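Search the list archive Go Advanced

Subject: Re: Harawira collection — start and end of each example

Dear colleagues,

Thank you for the replies received in April. The Trorham site has asked whether examples should begin before the gripper reaches an object.

Masia wrote:
> We have 598 examples accepted out of a target of 900.
> Some open with the jaws already closed on the item.
> Should these be kept, or collected again?

They should be collected again. Each example is to open with the fingers apart, nothing held, and the floor in clear view between them. The seams in the floor may remain visible and need not be covered.

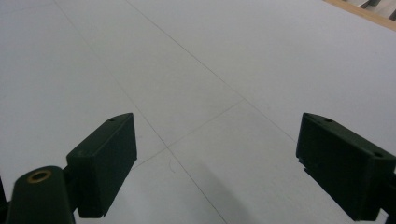

Steps for all sites

1. Hold the open position for 2 seconds before moving.
2. Complete one task only, then release and withdraw.
3. Upload to Vemex in batches of up to 20, with the site name in the batch title.

Scuffed finger pads are acceptable — please report a loose one before continuing. Examples already accepted will be reviewed centrally, and sites will receive a list of those to be repeated.

Regards,
Ewan Bolger
Harawira Project Office

0 shares | 3 comments
Contact the list owner | © Harawira | Back to top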